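Sun 7 March
By Nafula Barasa

I was never going to be a jewellery person. I wore the same pair of studs for most of my twenties and lost one of them down a plughole. Then my aunt left me a biscuit tin full of broken chains and single earrings, and a friend said I ought to learn how to mend them myself, and that's how I ended up on a stool at Priller on a wet evening, holding a saw blade thinner than a blade of grass.

Priller is a workshop above a bike shop that runs evening classes in silversmithing. I signed up for the beginners' course, which is 14 weeks and costs £199 if you bring your own metal (I didn't know you could have your own metal). There were people there who had been coming for years, and they all had leather aprons and opinions about pliers.

The first thing you make is a band ring. You cut a strip of silver, heat it until it goes soft, bend it round until the ends meet, and solder the join. It sounds like an afternoon's work. Mine took three weeks! I snapped blades like breadsticks, and when I did finally get the ends to meet there was a gap I could see daylight through. Solder won't fill a gap, by the way. It only runs where the two sides touch, so you go back and file, and then you file some more.
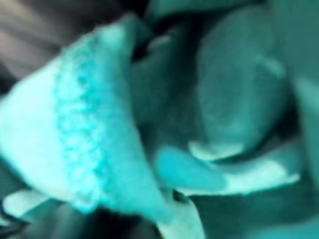 The soldering is what hooked me, though. You paint on the flux, lay your tiny chip of solder over the join and bring the flame round the whole ring – the whole ring, our tutor would shout, not just the join – and you wait. Then there's a quick bright flash as it runs. I squealed the first time. I'm told most people do.

By week eight I was brave enough to open the biscuit tin. Most of what was in it was plated and not worth the gas, but there was one good silver chain with a snapped link, stamped with a maker's name I didn't recognise, Isance. I practised on copper wire first, link after link, and melted a fair few of them into little blobs. Then I did the real one. You can still find the repair if you know where to look, and I rather like that you can.
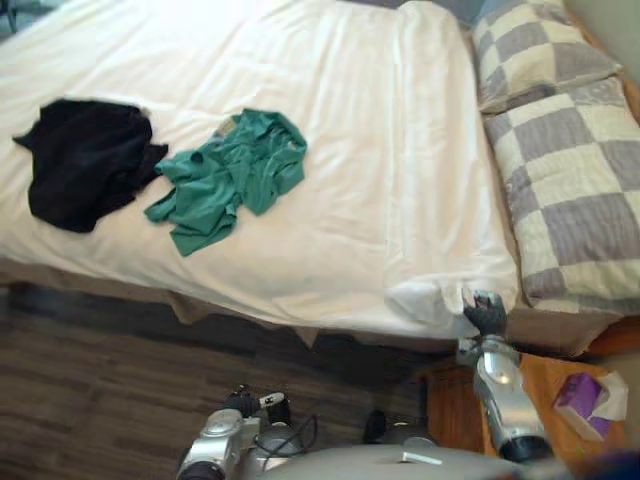 4 min read

Since then I've become a bore about tools. I've got a second-hand bench peg, a torch from Nakpan that hisses like a cross goose, and a set of needle files I won't lend to anyone. The kitchen table has scorch marks despite the fire brick. I've looked longingly at the rolling mill in the Sironura catalogue, which is £429, and I've shut the catalogue again, and then I've opened it to check whether it was still £429.

If you're thinking of having a go, find a class before you buy anything. You'll learn which tools you like by borrowing them, and you'll want someone nearby the first time you use a torch. Tie your hair back. Take an old shirt. And keep your silver scraps in a jar, however small they are, as you can melt them down later and start again. Mine is nearly full. I've signed up for stone setting after Easter, and my sister has already put in a request for earrings – two of them, matching, which may be pushing it.

Comments

Bench_and_Bramble: The three week ring! Mine was so lopsided it would only go on at an angle. Still wear it.

Moira T: Did you use hard or easy solder on the chain? I've a bracelet I'm scared to touch.

Nafula Barasa: Easy, Moira, and the smallest chip I could cut. Do try it on copper first.

pennyfarthing: Buy the mill.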